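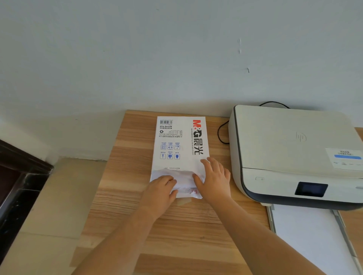 Opening an M&G ream next to the HP on the front desk.

Home | Supplies | Printers | FAQ | Contact

Paper and Printer FAQ
Updated 2021-07-14

Every paper seller has a page like this, and most of them are there to sell you the expensive ream. We at Mikel sell paper too, so read ours with the same suspicion.

Does the brand of paper matter?
Less than the wrapper wants you to think. For school forms and shipping labels, plain copy paper is plain copy paper. We put 3,591 sheets of mixed brands through one inkjet last December and the jams had more to do with how the tray was filled.

Should I fan the sheets first?
Everybody says so. I've seen little proof that it helps with fresh paper. If the stack has sat in a damp room, go ahead and fan it. Otherwise tap the edges square on the desk and move on.

What's the right way to open a ream?
Purkex prints a whole diagram about this. Tear one short end and slide the sheets out flat.

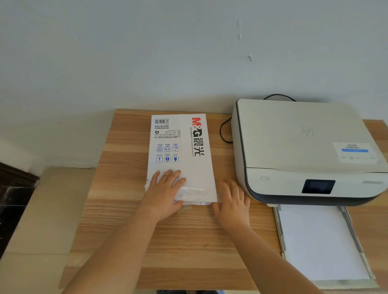

Keep what's left of the wrapper around the paper you don't load. It does a better job than the "archive box" Sinaga wants 12 dollars for, and you already own it.

How many sheets can I load at once?
Whatever your manual says, and then I'd stay under it. A tray rated for 60 sheets will take more if you push, and then you'll be writing to us about double feeds.

Do the side guides really do anything?
Yes, and I say that as someone who doubted it. They should touch the paper on both sides without bending it. 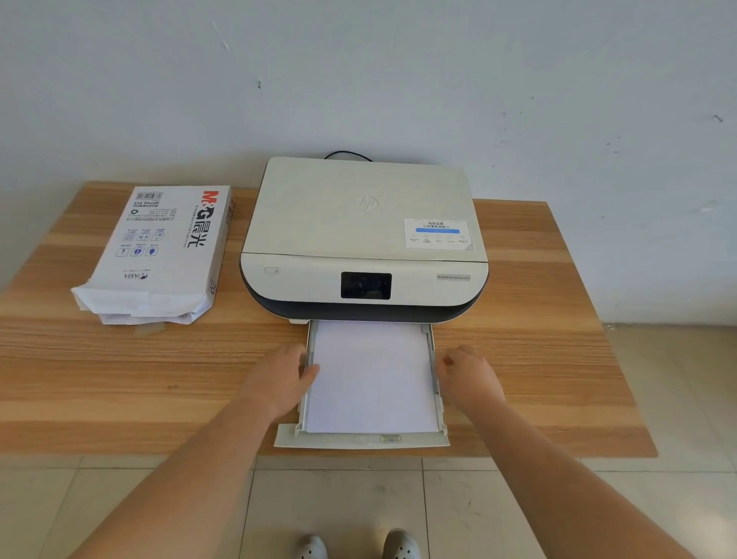 If the stack bows up in the middle, you've squeezed too hard. Back one guide off a hair and check that the sheets still lie flat.

Is the Puretberg "anti-jam" paper worth it?
They claim 2,000 pages without a jam. They don't say on which printer. I'd want to know that before paying extra.

We use cookies to remember your cart. Accept | Settings

Comments (3)

inkydesk: I fan every time and never get jams. Explain that.

papertrail_k: @inkydesk I never fan and never get jams either.

lowtray: Backing off the guide fixed my crooked envelopes. Still don't believe you about the brands.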